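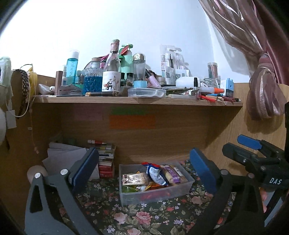

桌架现状：上层洗护与文具混放，零食盒在架前

收纳与小型家具 » 桌面架 » 上层物品过密，求分区方案（含承重、防漏问题）

楼主 窄边距
发表于 2021年10月

桌架型号 Wimach，单层搁板，下面一格带背板，靠白墙放。自测数据如下：
内宽 586 毫米
搁板进深 30 厘米
搁板前沿到桌边的距离没有量，桌上铺了绿底玫瑰花桌布，布有折边，量出来不准。

问题有以下几项。
一、上层东西太密。洗护的瓶子、指甲油一类的小瓶、牙刷、笔、胶带都在同一块板上，拿后排的东西必须先动前排。
二、下层左边是一叠白纸，旁边一摞小册子，利用率低，但我不想往上再摞。册子越高，抽底下那本越麻烦，红书脊的几本偏偏就压在最底下。
三、零食盒一直放在架子前面的桌布上，位置顺手，但挡住下层，取纸要先挪盒子。
四、背板上贴了便签，换布局的话希望便签不动。

限制条件：墙面不能打孔，不加第二层，预算 50 元以内。瓶子暂时不打算减。

2楼 榫头松动
先问两个数据。搁板厚度多少？中间有没有支撑？586 的跨度对大多数成品架不算大，但液体全在上层，荷载又集中在后半边，还是要看挠度。
做法：拿一把直尺立着贴在前沿下表面，看中点和两端的缝差。空板和满载各量一次。

3楼 窄边距（楼主）
板厚说明书上没写，我手边没有卡尺。中间无支撑。
满载时中点缝差 3 毫米。空板没量，清空一次太费事。

4楼 榫头松动
没有空板数据，3 毫米说明不了问题，有可能出厂就带弯。建议还是清空一次，反正分区也要清空。
如果空板也是 3 毫米，不用管。如果空板是平的，说明板已经在弯，把最重的几瓶移到两端立板附近。中点的集中荷载和靠端的集中荷载，对挠度的影响差得很多，移位置比减数量有效。

5楼 灰度十八
不太同意二楼三楼一直谈承重。看图，上面没有特别重的东西，最大件也就是那个贴卡通标签的透明玻璃瓶和几个泵瓶。主要矛盾是取放路径。
我的分法按使用频率，不按品类：
前排：每天用的。牙刷、牙膏、常用的笔。
中排：每周用几次的。
后排：高瓶和摆件，比如装蓝色东西的棱面玻璃罐。
按品类分看着整齐，用起来还是要翻。

6楼 半页纸
按频率分有个前提，使用者的频率要稳定。楼主架上既有洗漱用的也有写字用的，两套动作不在一个时间段，混在前排等于两套都挡。
我倾向左右切：左半洗护，右半文具，中间留一条空带，宽度够一只手伸到后墙即可。每半边内部再按高矮，后高前低。

7楼 灰度十八
空带在满架上不现实。楼主说了不减瓶子，留出一手宽，前排就要有东西掉到桌面上去。

8楼 半页纸
掉到桌面的可以进下层。下层现在高度方向空着，前沿那些散笔横着放进一个浅盘，推进下层右侧，上层前沿立刻就出来了。

9楼 冷却液
补一条，液体和纸的相对位置。
上层泵瓶、下层白纸，这个组合迟早出事。泵头有两种常见漏法：一是泵头没旋紧，瓶倒后从螺纹渗；二是泵管残液滴在瓶肩，顺着瓶身流到底，量很小，平时看不见，但会在板上积一圈。板面如果有缝，下一站就是纸。
处理：所有泵瓶放进一个带沿的托盘，沿高一厘米就够。托盘底面要平，不要带加强筋的那种，小瓶站不稳。

10楼 窄边距（楼主）
下层右侧放浅盘可以接受。
托盘看了两款，Brulel 的长托盘和 Sindden 的方托盘。Brulel 超预算。Sindden 的在预算内，但放上去以后托盘前沿会占掉现在放笔的位置。

11楼 冷却液
那就先移笔，再放盘。顺序别反。

12楼 榫头松动
方托盘注意对角线。30 厘米进深是搁板外沿尺寸还是净尺寸？如果后沿有挡条，要扣掉。

13楼 窄边距（楼主）
净尺寸。后沿没有挡条。

14楼 转角件
零食盒的问题没人回。说说我的看法。
盒子是透明的，放在架前，优点是一眼能看到里面还有什么，缺点楼主已经说了。可以考虑的位置有两个：
A，下层右侧。但八楼已经把浅盘安排在那里，两者冲突，除非盒子叠在盘上，那样拿笔又要挪盒子。
B，桌面侧边，离开架子正前方。不占架，不挡下层，代价是桌面少一块。
我选 B。

15楼 灰度十八
B 把问题搬到桌面上去了，架子没解决任何东西。盒子放下层，笔留上层，笔用竖筒。那根带银盖的透明笔管装的就是铅笔，说明楼主有竖放的习惯，再加一个同高的筒就行，占地比横放小得多。

16楼 转角件
竖筒重心高，前沿位置容易碰倒。

17楼 灰度十八
放右端，靠着盒子一类的东西，倒不了。

18楼 半页纸
右端现在除了笔管还有小玻璃罐和那个白蓝色的盒子，再加一个筒，等于把整架最密的位置继续加密。册子前面还剩多少地方也不好判断。
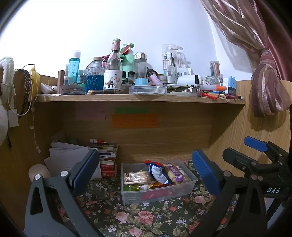

图、文：窄边距 | 19楼（楼主） | 桌面架分区补充

几点说明。

1. 册子靠着背板放，顶上压了一支红白两色的笔。册子左边是白纸和信封，再往左是米色的圆球，球不参与分区，位置随意。

2. 便签并排贴在背板上，粉、绿、橙各一张。橙色那张有字，要保留在能看到的高度。所以下层如果放零食盒，盒子高度不能超过便签下沿。这个条件前面漏写了，抱歉。

3. 盒子里都是独立包装，金色包装的条状那个在左边。换小一号的盒子不可行，装不下。

4. 上层左端那个带白盖的蓝瓶子比较高，挪到别处会更碍事，默认不动。

5. 胶带卷和银盖瓶子挤在一处，胶带用得少，可以移走。

综合前面的意见，我目前倾向的方案：
上层左侧：洗护高瓶，进 Sindden 方托盘。
上层中部：牙刷保持原位，二维码卡片跟着牙刷走。
上层右侧：文具，只留竖放的。
下层右侧：浅盘，放横笔、胶带。
桌面：零食盒移到侧边，即 14 楼的 B。

20楼 榫头松动
方案里重物集中在左侧靠立板，中部只剩轻的，承重角度没意见。空板缝差记得补。

21楼 灰度十八
我保留意见。横笔放下层浅盘，每次拿笔要低头伸手进去，用一周就会发现笔又回到上层前沿了。散笔出现在前沿，说明那个位置取放成本最低，硬搬走不会稳定。

22楼 半页纸
前沿可以保留一支常用的，其余进盘。按支数限制比按区域限制容易执行。

23楼 灰度十八
这个可以。

24楼 冷却液
二维码卡片别贴着牙刷放。如果是常扫的，放到水溅不到的位置；如果不扫，直接收进那叠白纸里。立在搁板上的卡片受潮会弯，弯了就站不住，而且弯曲的码面在手机上识别率低。
另外，带盖的半透明食品盒现在在前排，里面装什么没说。如果是小件，可以当二级容器用，把唇彩、小瓶指甲油一类的全放进去，盖子盖上还能在顶上再放一件轻的。

25楼 转角件
盖子上放东西等于每次开盖多一个动作。不建议。

26楼 冷却液
那就盖子不盖，垫在盒底下。

27楼 转角件
同意。

28楼 纸面粗糙度
路过，说便签。背板上贴便签，胶的保持力和板面纹理有关。木纹面如果是带凹凸的，便签会先从两侧翘。楼主橙色那张如果要长期留，用纸胶带压上边一条，宽度压过胶区即可。不要用透明胶，揭的时候可能带起表层。
我自己的架子是 Stoyanova 的，背板光面，便签从六月贴到现在没有掉过，纹理面那块侧板上的掉了两次。样本太小，仅供参考。

29楼 窄边距（楼主）
背板摸上去基本是平的。压一条纸胶带没有成本，照做。
卡片收起来，食品盒按 26 楼的用法。

30楼 榫头松动
桌布也说一下。零食盒移到侧边以后，底下还是布面，盒底和布之间摩擦力够，不会滑，但布会跟着盒子走。经常拉动盒子的话，布会往一边偏，架子压着的那一段不动，中间就起褶。解决办法是拿起来再放，不要拖。

31楼 灰度十八
或者在盒底贴硬质垫片，减小摩擦。

32楼 榫头松动
垫片在织物上的效果要看线密度，粗布会勾。

33楼 窄边距（楼主）
拿起来放。

清空量了一次空板，中点缝差和满载时一样，3 毫米。

34楼 榫头松动
那就是板本身带弯，不是荷载造成的，不用加支撑。弯的方向如果朝下，可以把搁板翻面装，看 Wimach 的连接件是否上下对称。

35楼 窄边距（楼主）
连接件不对称，翻不了。托盘已下单，到货后按 19 楼的方案加 22 楼的修正来摆。笔盘尺寸还没定，下层右侧净宽量好后再发。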